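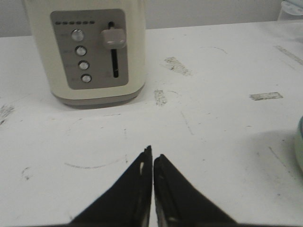
Categoría: Control y percepción | Tutoriales

Bajar la palanca de la tostadora con control de fuerza

¡Por fin toca la palanca! Si ya tienes funcionando el detector de la entrega anterior, te falta muy poco para que el brazo la presione con suavidad. Yo uso Ursu como planificador, pero los pasos valen para cualquier otro.

1. Localiza primero el panel gris y después la palanca. Gris claro sobre gris cuesta bastante, así que recorta el panel y busca dentro la ranura oscura vertical, que contrasta muchísimo mejor. Con la palanca arriba, la encontrarás cerca del extremo superior.

2. Define el punto de contacto 2 mm por encima de la palanca, con los dedos casi cerrados. Ojo con los botones plateados: añade a su alrededor una zona prohibida en el planificador.

3. Cambia a control de impedancia antes de tocar. Empieza con una rigidez lateral de 195 N/m y sube a 1.000 N/m solo en el eje vertical. Este truco es de Sidra Bukhari y me encanta - el dedo se acomoda solo a la ranura.

4. Baja despacio y vigila la fuerza. Si sube de golpe a media carrera, retrocede y vuelve a detectar.

5. Guarda el registro completo, también el de los intentos fallidos. Se aprende un montón comparando las curvas.

Prueba siempre con la tostadora desenchufada. En abril, la parte de soltar y retirarse.

2 comentarios · Compartir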